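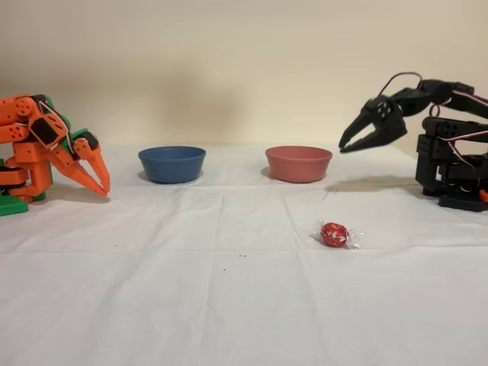
Blue bowl, red bowl, one candy.

ok so. Fibonacci post. Been promising this one since February and the draft was getting embarrassing, so I'm just going to type until I have to leave for the bus and hit publish.

Background for anyone who doesn't read every post (fair). I've been working through the Astus number theory paperback, the thin one with the green spine, the one I bought used in Jarnbridge with somebody's grocery list still in chapter 4. Evenings mostly. Did the congruences chapters ok. Did quadratic residues, hated it, did it again, hated it less. Then there's a bit at the end of the chapter labeled "further problems" which the book gives no answers for, and problem 7 in there ate two weeks.

The problem says, more or less: write out the Fibonacci numbers, pick a prime p, find where p first divides one. Say what you notice.

That's it. That's the entire problem. "Say what you notice." I love and hate this book.

So you do it. Start with F(1) = 1, F(2) = 1, then 2, 3, 5, 8, 13, 21, 34, 55, 89, 144, and so on.

p = 2 first shows up at F(3). p = 3 at F(4), which is 3. p = 5 at F(5). Looks like a pattern, isn't one. p = 7 shows up at F(8) = 21. p = 11 at F(10) = 55. p = 13 at F(7) because 13 is just sitting there in the list. p = 17 at F(9) = 34. p = 19 at F(18) = 2584.

I stared at that for a while. Prime on the left, position on the right. 7 gives 8. 11 gives 10. 13 gives 7, hm. 17 gives 9. 19 gives 18.

What finally got me was writing p-1 and p+1 next to each one. 7 gives 8, p+1. 11 gives 10, p-1. 13 gives 7, which is half of 14, so a divisor of p+1. 17 gives 9, half of 18, divisor of p+1 again. 19 gives 18, p-1.

So the position always divides p-1 or p+1. Except 5, which does its own thing and divides F(5). 5 is always going to be weird here, there's a square root of 5 in the formula.

Next question obviously is which primes are the minus ones and which are the plus ones. And it's the last digit!! Primes ending in 1 or 9, it's p-1. Primes ending in 3 or 7, it's p+1. Check the list. 11 and 19 minus. 7, 13, 17 plus. Also 3, position 4, plus. I had this written on the back of an envelope on the bus and missed my stop. Only by one stop, but still.

(2 works too if you squint. Position 3, that's p+1. I'm leaving 2 out of everything below, the argument needs a fix for it.)

Why the last digit. This is the part where the chapter I hated came back. The last digit is really p mod 5, and p mod 5 tells you whether 5 is a square mod p. That's quadratic reciprocity, the nice case, since 5 is 1 mod 4 and you can flip it with no sign trouble. So:

p is 1 or 4 mod 5: 5 is a square mod p.
p is 2 or 3 mod 5: 5 is not a square mod p.

Example, mod 19, 9 squared is 81 which is 5 (76 is a multiple of 19). So there IS a square root of 5 mod 19, it's 9. Mod 17 you can list all the squares: 1, 4, 9, 16, 8, 2, 15, 13. No 5. 

Now the proof, or my version, which is probbaly clumsier than the real one.

You know the formula, F(n) = (a^n - b^n) / (a - b), where a and b are the two roots of x^2 = x + 1. So a is the golden ratio and b is the other guy, the negative one. a times b is -1. a minus b is root 5.

Case one, 5 is a square mod p. Then a and b are just ordinary numbers mod p. Neither is zero as their product is -1. Fermat says a^(p-1) = 1 and b^(p-1) = 1. Subtract, get zero, divide by root 5 (which isn't zero mod p, p isn't 5), so F(p-1) is zero mod p. Done. That's the entire case. I was annoyed at how short it was.

Case two, 5 isn't a square mod p. Then a and b don't live in the numbers mod p, so you have to make a bigger place for them, numbers of the form u + v root 5 with u and v mod p. It's a field, p squared elements. Raising to the power p in there is a strange operation: it leaves u and v alone and flips the sign on root 5. I did not believe this at first. It comes from the binomial theorem, all the middle terms have a factor of p and die, so you get u^p + v^p times (root 5)^p, and (root 5)^p is 5^((p-1)/2) times root 5, and the first bit there is -1 by Euler's thing. OK now I believe it.

So a^p = b. And b^p = a. Multiply the first by a, the second by b: a^(p+1) = ab = -1, b^(p+1) = ab = -1. Same thing! Subtract, zero. So F(p+1) is zero mod p.

And then if p divides F(m), the first position where p shows up has to divide m. The zeros come at regular spacing. That one's in the book a few pages before, didn't have to prove it myself, thank goodness.

I did the second case at the kitchen table on a Tuesday and had to get up and walk around the apartment.

Then I got greedy. If this is always true for primes, can you use it as a test? Take some n, look at the last digit, check if n divides F(n-1) or F(n+1) whichever applies. If not, n is definitely not prime. If yes, maybe prime?

Wrote a little loop for it. I use Drollosska for this stuff, which is slow and has the ugliest plotting window on earth but it does big integers without complaining. Ran it on all the odd numbers not ending in 5, up to 2,000. Compared against a plain prime list. Expected either perfect agreement (no way) or a mess.

It's so close to perfect. It runs clean for ages and then the first liar is 323.

323 is 17 times 19. Ends in 3, so the test says look at F(324). And 323 divides F(324). I didn't trust the program so I did it by hand from the list up top: 17 shows up at position 9, so it divides every ninth Fibonacci number. 19 shows up at position 18. 324 is 18 times 18. So both 9 and 18 go into 324, so 17 and 19 both divide F(324), so 323 does. The program was right and I had everything I needed to see it before I wrote any code, it was on the envelope.

Next liar is 377. 13 times 29. And 377 is itself a Fibonacci number, F(14). I have no idea if that's a coincidence. 13 has position 7, 29 has position 14, the test wants F(378), and 378 is 27 times 14. So that's how it sneaks by. There's one more before the loop ends, 1891, which is 31 times 61. I haven't checked that one by hand. Somebody do 61 for me.

What I want to know and don't:

Are there infinitely many of these. Book doesn't say, haven't looked it up, trying not to.

If you run this test AND the ordinary Fermat test with base 2, does anything get past both? Nothing did up to where I stopped, but I stopped pretty early. 323 fails the Fermat one right away. I gather people use a combination along these lines for real, with more careful versions of both halves, and I'd like to work up to reading about that properly.

Is there a prime where p squared divides F(p-1) or F(p+1)? Ran it for small primes, no luck. Left it running last night and the laptop went to sleep. Need to change that setting.

Also how does the position get to be half or less. 13 gets 7 when it "could" be 14, 17 gets 9. 29 gets 14 when it could be 28. Position for 89 is 11, tiny, since it's just in the list. I figured half meant something about p mod 4 and I can sort of see it, the -1 in ab has to matter, but my argument has a hole in it where I divide by something that may be zero. Will come back to this.

Small corrections while I'm here. In the last post I said every number mod p has a square root or its negative does. Only if p is 3 mod 4. Two people emailed. Sorry. Fixed now, with a note.

And somebody asked about the other book, the Sayce one, the big problem collection. I have it, it's good, the hints are at the back and they are real hints. But the type is tiny, and the binding on mine gave up around the continued fractions, so pages 1 to wherever are held on with a clip. I wouldn't start with it. The Astus first, and do the further problems even tho there's no answers.

Next chapter is sums of two squares. I've skimmed it. There's a picture of a grid with dots that I don't understand at all yet.

Bus in six minutes, posting this.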